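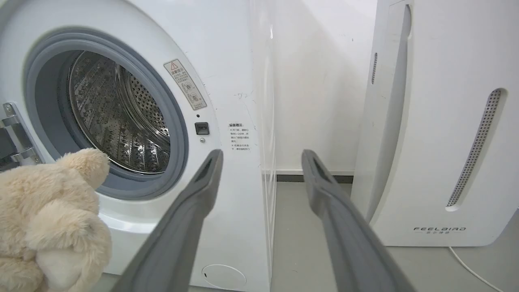

An Afternoon at the Requena Text-Matching Lab

I've been running the writing center at a two-year college for long enough to have strong feelings about plagiarism software, most of them grumpy. So when Sioned Bevan wrote to ask if I'd like a seat on the February tour of the Requena lab, I said yes mostly to argue with someone. I came home with eleven pages of notes and a much better mood!

Requena is the group behind Fevton, the text-matching tool a lot of small colleges have picked up in the past couple of years. They have the second floor of an old insurance building, with a terrible elevator and very good coffee. There were 9 of us on the tour, nearly all teachers, plus one newspaper editor who asked the best questions of the day.

Vasiliki Gkikas, who leads the matching team, started us off with a stack of printed essays and a box of highlighters. No slides for the first half hour, which I loved. We each got two essays and had to mark whatever we thought was borrowed. I was sure I'd nailed mine. I had flagged a gorgeous paragraph on river trade that the student had written herself, and sailed right past a clunky one lifted almost whole from a study guide. The editor did a lot better than I did (she says it's the commas).

Then we saw the same essays run through Fevton. What I hadn't understood, after using it for two semesters, is how the percentage gets made. Quoted passages count toward it unless you switch them off, and so does the reference list. One of the practice essays scored 30 percent, and when Vasiliki turned off quotes and references there was hardly anything left. I thought of a few conversations I've had with students about that number and winced.

The part I could have stayed in all day was the paraphrase room. They keep a test set of 1,811 student papers, all donated with permission, and of those, 900 have been marked up by hand by two readers working apart. Where the readers disagree, the passage goes on a big corkboard and people stick notes under it. Some of those notes are arguments going back and forth for weeks! One was over whether "the quiet years after the war" can belong to anybody. I added my own note. I'm on the side of the student.

We also got a quick look at Semico, a drafting notebook that keeps the history of a paper as it's written, so a student can show where a sentence came from. It's early and it crashed once while we watched. Sioned wants to try it with her first-year sections in the fall, and I'm tempted to do the same, though I'd want it to be the student's choice to share the history.

A few practical things if you're thinking of going. The tour runs three hours and there's a lot of standing. Bring a paper of your own to run, since they'll offer. Mine matched a conference handout that I also wrote, so I suppose I'm in trouble with myself. Parking is on the street behind the building, and the meters only take coins.

The next tour is March 23, 2026, and sign-up is through the lab's front desk.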